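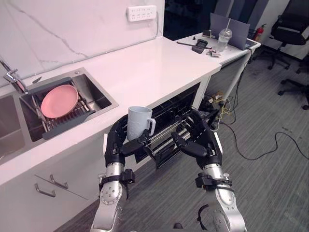
Attachment 1 – kitchen counter, mug and pulled-out rack

Ticket: hot water drops out at kitchen tap, unit 4, Vasosville
Opened by: Kazimiera Szewczyk
Assigned to: Fatos Popescu
Status: open, waiting on part

Reported: Hot water at the kitchen tap goes cold after 300 seconds of steady draw. Bathroom supply holds temperature. Heater is a Marikar wall unit, installed in October. Display shows code 18 when the fault occurs.

07:40 – Power cycled the heater. Code cleared. Fault returned on the second draw.

08:15 – Cleaned the inlet filter. Light scale, no blockage. No change.

08:50 – Swapped the kitchen and bathroom outlet lines at the manifold. Fault stayed with the kitchen, so the heater outlet is ruled out. Event counter reads 899, and most entries are code 18.

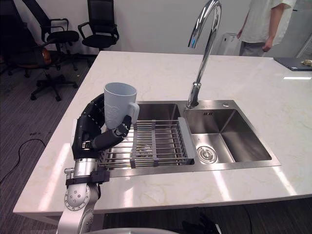
Code 18 on this model means flow below the minimum for ignition. Kitchen flow is marginal with the tap half open and drops further as the cartridge warms up. Flow tests were run at the stainless double sink, one basin at a time, with the same result in both. Aerator removed and refitted, no difference.

09:30 – Suspect the thermostatic cartridge in the kitchen mixing valve. Replacement ordered from Saltama, shipping from the Rostthorpe depot.

Workaround: open the hot side fully – do not blend at the tap until the cartridge is replaced.

Next: fit cartridge, reset event counter, repeat the 300 second draw.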